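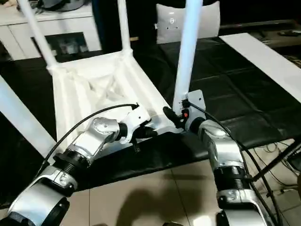 Solène Chauvin
Research Fellow, Trade Practice in Surface Decoration

4. Sample Approval and Repeat Orders

This section reports what the order files show about the approval of color samples between decorating firms and their customers. The earlier sections dealt with price requests and with the transfer of artwork. Approval is treated separately because it is the point at which most of the disputed orders in the files first went wrong, although the dispute itself usually came up much later, often after a second or third delivery.

The material is the same as in Section 3. It consists of 119 order files supplied by nine decorating firms, together with more than 300 messages exchanged between those firms and their customers. All of the firms print or apply film to finished parts on behalf of other companies. None of them makes the parts it decorates. The files were read by two coders, Wendell Lindqvist and Faustine Picard, who worked separately and then compared their notes. Where they disagreed about the stage at which an order had been approved, the file was returned to the firm with a written question. Files for which no answer was received were kept in the material but marked as unclear, and they are not used in the discussion that follows.

4.1 What the customer approves

In the plainest form of approval, the firm decorates one part, sends it to the customer, and waits for a written yes. The customer keeps the part. The firm keeps a second part from the same run, and both are marked with the order reference and the initials of the person who signed. Several firms in the study describe this as their normal method in their published terms of sale. The files show that it is followed less often than the terms suggest.

Three departures were common. The first is approval from a photograph. A customer who is short of time asks for a picture of the sample, receives it by email, and replies that the color is acceptable. The physical sample is then sent as a formality or not sent at all. The second is approval from a stock pattern. The customer chooses a film from a printed swatch book and the firm takes that choice as approval of the finished part, even though the base coat beneath the film will change how the pattern looks. The third is approval by reference to an older order, which is discussed in Section 4.3.

Approval from a photograph deserves particular attention. It is quick, it costs the firm nothing, and it leaves a written record that looks complete. What the record shows, however, is only that the customer liked the color as it appeared on one screen. In the files marked as disputed, the firm's staff often quoted the customer's reply in full and attached the photograph, and the customer answered that the parts did not look like the photograph. Both statements could be correct. A single material can give quite different tones in one picture, depending on how the light falls across it (Figure 1).

The terms used by Banero, one of the firms in the study, address the matter directly. They state that photographs are sent for information only and that work does not begin until a signed card has come back with the sample. Staff at the firm reported that customers sometimes object to the delay. The rule is waived for repeat customers on the decision of the production manager, and the waiver is noted on the job sheet. We regard that note as good practice, whatever one thinks of the waiver, for it tells a later reader of the file that the usual step was left out on purpose.

Figure 1. Pale blue fabric with a seam, brighter on the left and grayer toward the right.

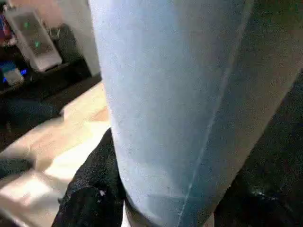 4.2 Who signs

The question of who may approve a sample on the customer's side received little attention in most of the files. Firms ask for a signature but seldom ask what position the signer holds. In practice, the person who receives the parcel is often a buyer, while the person who cares about the color works in design or in sales. A buyer will check the sample against the purchase order, find that the reference number matches, and sign. The designer sees the parts for the first time when the full delivery arrives.

One supplier, Skumden, changed its approval card after a dispute of this kind. The old card had a single line for a signature. The new one has a line for the name of the person who chose the color and another for the person who is placing the order, and it asks that both be filled in even when they are the same person. Benedek Csizmadia, who handles customer accounts at the firm, told us that the change met with almost no resistance. Some customers leave the first line blank. When that happens, the card goes back to them, and the delivery date printed on the order confirmation is moved by the same number of working days.

The cards are also where customers tend to write conditions. Phrases such as "fine, but slightly darker if possible" appear in the files again and again. The firms treat them in different ways. Some read the phrase as approval and proceed. Others read it as a refusal and prepare another sample. A few ask the customer which was meant. The last course takes the least work in the end, but it was found mainly in files handled by experienced staff, and it does not appear in any of the written procedures that we were given. We suggest that it should. A condition written on an approval card cannot be measured, and the customer who wrote it will remember having asked for a darker color.

4.3 Approval carried over from an earlier order

Repeat orders make up a large share of the business of every firm in the study. They are usually placed in a short message that asks for "the same as last time." Firms welcome such orders, as the artwork is on file and the setup is known. They are also the orders for which the approval record is weakest.

The main difficulty is that the thing being repeated is not always clear. Where the earlier order was itself changed during production, the file may hold an approved sample that differs from the parts that were delivered and accepted. Trinero keeps a part from each delivery as well as the approved sample, and labels the two differently. The remaining firms keep the sample only. When a customer asks for the same as last time, those firms match the sample, while the customer compares the new parts with the old ones on the shelf.

A further difficulty is the age of the sample. Decorated parts kept in a drawer do not age in the same way as parts in use, and a sample that has been handled by many people may carry marks or a change in gloss. Lieven Claeys, who reviewed an early draft of this section, pointed out that the firms in the study set no limit on how long an approved sample remains valid. We found no such limit in any of the terms of sale. Chevalier has a working habit of making a fresh sample when the film supplier announces a change in its range, but this depends on one member of the production staff noticing the announcement.

It would be possible to place an end date on each approval card, after which a new sample would be needed. The firms to which we put this idea were cautious. Their concern was that customers would see it as a charge in disguise, particularly where samples are not free. Some said they would accept an end date if the cost of the new sample were credited against the next order. Others preferred to leave the card as it is and to add a line to the order confirmation stating which approval the work will be matched to. This second proposal is modest and could be put in place without changing the terms of sale. It would not have settled every dispute in the files, but in several of them the customer and the firm were plainly speaking of different parts, and such a line would have brought this to light before production began.

The treatment of free samples, including those sent before any order has been placed, is taken up in Section 5.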